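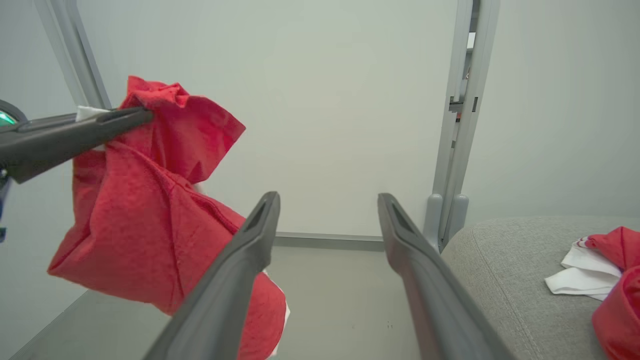
A robotic gripper holding a bunched red cloth.

Fliken's shared calendars are finally getting an offline mode

By Parviz Sharifi
September

If you keep your family's comings and goings in Fliken, as we do at my house (dentist, swim practice, whose turn it is to pick up the dog), you already know the little gray screen that shows up the moment your phone loses its signal. It says "Reconnecting" and then it sits there, sometimes for the whole length of a train ride. It looks like that screen is on its way out, and I can't say I'll miss it.

The newest test version of the Android app, number 3804, went out to beta users this morning with a switch in the settings menu marked "Keep a copy on this phone." Turn it on and the app saves your shared calendars to local storage, lets you add and change events with no connection at all, and sends everything up to the server the next time you're online. Up to now only private calendars worked that way. Shared ones have always needed a live connection, and people have been asking for a fix on the Fliken help forum for years. The main thread there has 1735 replies, and I'll confess that two of them are mine.

Houshang Nouri, who looks after the mobile apps at Fliken, told me over the phone that saving the copy was the easy part and sorting out arguments between copies was what took so long. "Say you move dinner to seven while you're on a plane, and your sister moves it to six from her kitchen," he said. "Both of you were right when you did it. We tried letting the last change win and people in our test group got very upset, so now we show you both and ask." When that happens a small card pops up the next time either person opens the app, with the two versions side by side and a button for each. Changes that don't clash, like one person fixing the time and another adding an address, are put together without any fuss.

There are some limits for the time being, and they're worth knowing before you go flipping switches. The phone keeps 26 weeks of events, counting forward from today, and anything further out still needs a connection. You can keep up to 8 shared calendars this way. Attachments stay on the server, so if you're the kind of person who pins a PDF of the concert tickets to the event (a good habit, I'd say), you'll still want to download it before you leave home. Reminders do go off while you're offline, even for events somebody else made, as long as they were in the copy your phone saved last.

I've been running the test version on an older Pralow phone with not much room left on it, and so far it's been perfectly pleasant. The first copy took a couple of minutes for our five calendars, and after that I couldn't notice any difference in day-to-day use. I did run into one event that showed up twice after I changed it in the subway. Nouri said they know about the doubles and that a fix should be in the next test version, which he hopes to have out in a week or two.

Folks on iPhones will have to be patient a bit longer. The same switch is being tested inside the company, but Nouri wouldn't give me a date for it, and he was quite firm about that however nicely I asked. The Android version is supposed to reach everybody before the end of the month, free accounts included. The web version isn't part of the plan for now.

To try it early, open the app, go to Settings, then About, and tap "Join the test group." It's a good idea to export your calendars first, as you should with any test software.

Get our app news by email once a week. Enter your address to sign up. You can unsubscribe at any time.

3 comments

grudholm
Any word on whether this works with calendars imported from Hadgu? Mine show up as "shared" even though I'm the only one in there.

marnie_t
Got the switch this morning on my tablet but not on my phone, same account. Logged out and back in and it showed up on the phone too, in case that helps anybody.

Otis W.
26 weeks is fine for me but my wife books campsites a year out so we'll be back to the gray screen for those I guess. Still glad to see it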